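Robot arms at the packing bench, and what happens to the people already there?
Posted Tue 1 October in Work and Shop Floor

Laimutė Jõgi

Hi all, long one, sorry. I run the day shift in the prep room at a small produce packer called Peto. We do vegetable bags for meal kits and a few corner stores, and most of what we do is still hands: pick up the bag, look at it, put it in the basket, next one. In September the owners put in a cell with two arms on a rail, and I've been asked to write up "how roles will change" for my crew. I have never written anything like that in my life!

The cell works on the same clear bags we do. One arm takes the twisted end of the bag and lifts it, the other one comes in from the other side, and there's a white basket toward the back of the table. I've stood and watched it more than I should admit (my coffee goes cold every time). It's slower than my slowest packer, and my slowest packer is me.

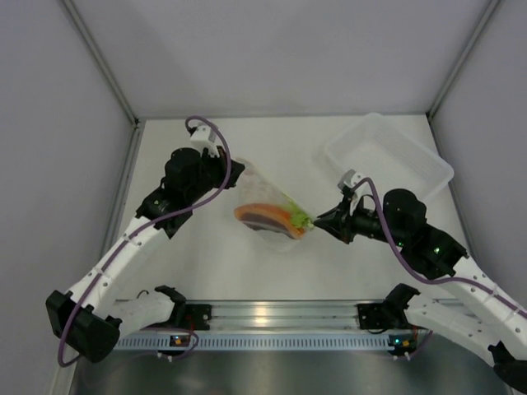
What I'd like to know from people who have been through it

My crew is split. A couple of them want to learn to run it tomorrow. The rest have gone quiet, and I don't like quiet. The owners say no one is losing hours, but they said it in a hallway and I haven't got it on paper. We're supposed to do 200 bags through the cell on a trial day before anybody decides anything.

So, who should be standing at that cell? Does it become a different job with different pay, or does it just get added to somebody's day? And what did you tell your people in the first week that you were glad about later? I'd also take advice on bags, because ours go every which way when you set them down and I can already tell that's going to be somebody's headache. Probably mine.

Baiba Org

Oh, I could talk about this all night. I was a packer for years at Jankauskaitė (salad and root veg, mostly) and I'm now what they call a cell lead, so I've been on the side your crew is on.

First thing, get the hours promise in writing before the trial day. We had the same hallway talk, and then our manager changed and the new one had never heard of it. It got sorted, but it took 5 weeks and a lot of bad feeling that didn't need to happen. One paragraph with a signature would have done it.

Second, put your best packer near the cell, and ask her, don't tell her. The temptation is to give it to whoever likes phones and gadgets. Ours went to a very nice kid who could restart anything but couldn't tell a tired bunch of greens from a good one, and that's still the part of the job a person does. Your packer knows what the bag is supposed to look like. She can learn the buttons in an afternoon or two.

And please make it a job with a name and a rate. I did it as an "extra" at first and I was walking back and forth between my own bench and the cell all day long, and both of them suffered. When they finally made it a position I got a raise, not huge, and I stopped going home with sore feet. The wrists are better too! I used to twist bags for whole shifts and I don't miss it one bit.

What I do miss is the talking. At the long bench we were elbow to elbow, and at the cell you're mostly by yourself watching for a bag that's landed funny. We ended up swapping every 2 hours so everybody gets some bench time, and I'd fight anybody who tried to take that away.

On the bags: a bag lying flat, with the carrot and whatever long dark vegetable goes beside it more or less side by side and the leaves down at one end, is a very different thing to pick up from one that's bunched and crinkled. Decide early how you want them set down and put it up on the wall with a marker. Watch a few go through with your crew standing there, and let them say what they see. Mine spotted things the installers hadn't.

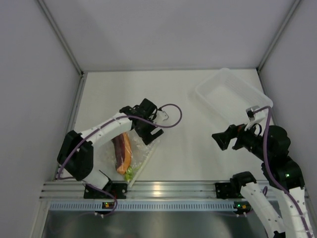
Things I'd put in your write-up

Who may stop the cell (everybody, and say so in big letters).
Who gets called when it stops, and who covers the bench in the meantime.
What the cell person is paid, and when that gets looked at again.
Where people go if they try it and hate it.

If your owners will spring for it, ask for a day of training on the clock for the whole crew, even the quiet ones. Two of our quiet ones are the best we've got now.

rorkus_nights

we have arms at my place too, boxes not veg. its fine. you get used to the noise. get the pay thing in writing like she said

Laimutė Jõgi

Thank you both! Baiba, I'm stealing the swap idea and the whole list. I asked for the hours promise in an email this morning and I'm waiting to hear back. I have a packer in mind for the cell and I'm going to ask her on her break, with a donut.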